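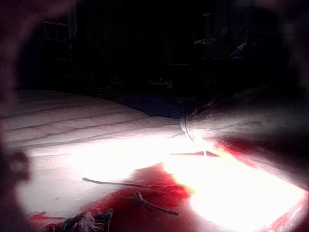 Guest Room Bedding Notes

A small dataset about one bed, the things that get put on it, and how long they stay there. Compiled in the back bedroom of a house in Ponbridge. Last updated 7 May 2018.

What this is

The back bedroom is officially for guests. Between guests it is where the household's textiles go to wait for a decision. I started writing down what was on the bed in March, during an argument about whether the red things were always there or only seemed to be. The argument is still open. The notes got out of hand and became a spreadsheet, and the spreadsheet now has a README.

There are 123 rows. Each row is one observation of one item: what it was, where on the bed it was, and what state it was in. The bed itself has no row. It has never moved.

Files

bedding.csv is the main table.
items.csv lists the 27 items that have turned up so far, with the name I use for each.
wash.csv is the laundry log. It is short, and I would ask you not to read much into that.
notes.txt holds everything that wouldn't fit in a column, including a long entry on fitted sheets that I wrote while upset.

Columns in bedding.csv

item: matches the name in items.csv. Lowercase, no spaces.
zone: head, foot, near side, far side, or behind. "Behind" means the gap past the far edge of the mattress, where things slide in and get forgotten. It counts as part of the bed because I know from experience that it will be slept next to.
state: folded, half-folded, flat, heaped, or unknown. "Half-folded" covers anything somebody clearly began to fold before the phone rang.
color: one plain word. See the section on red.
touched: yes if the item had moved since the previous row for that item, otherwise no. There are a great many no's.
remark: optional. Mostly complaints.

On white

The quilted surface everything rests on is recorded as "white" throughout. It is off-white. There was a version of this table with "cream," "ivory" and "oat" in it, and I could not tell them apart from one afternoon to the next, so all three were merged. The stitched seams are useful as a ruler. If you need to know how far a blanket has crept, count seams, and say in the remark which side you started from. I forgot to do this in the early rows, and they are worthless for creep.

On red

Red is the hard one. Anything deep red goes down as "red," whether the label called it crimson, cherry or, in the case of a throw sold by a shop called Mazza, "evening brick." Red items also tend to get heaped together, and from the doorway a heap of red looks like one item. If a corner is sticking out and you can't say what it is a corner of, enter it as red_unsorted and go on with your life. Please don't enter a corner as its own item. I did this for most of March and briefly believed we owned a pennant.

On navy

Dark blue things in the gap are entered as navy_unknown until somebody pulls them out. A folded blanket and a soft bag look the same back there. On two occasions the unknown was reclassified on retrieval. Rows from before the retrieval were left alone, as a lesson to me.

How observations were made

By standing in the room and looking. The lamp is strong and makes the near side of the bed very bright and the far side very dark, so colors on the near side come out paler than they are and anything at the back comes out as a rumor. I tried a weaker bulb and lost the far side altogether. Treat the zone column as good, the state column as fair, and the color column as an opinion.

Known problems

The Dradton blanket was lent out for 5 rows and came back folded by someone who knows how. Its state values for that stretch are true but not typical.

The item called ulton is the Ulton coverlet, both before and after it was turned into a cushion cover. I should have split it. I haven't.

Guests are not recorded. When a guest stays, everything on the bed goes to the chair, and the table skips ahead to whenever it comes back. It always comes back. Chair data is not available, and the chair would need its own project.

Using it

Take it, for anything. If you do work out from the laundry log which of us puts things on the bed and which of us takes them off, keep it to yourself until after the holidays.

Adding rows

Corrections are welcome from members of the household. Put new rows at the bottom, use the item names already in items.csv, and leave the remark column civil. Do not fold anything before you have written it down.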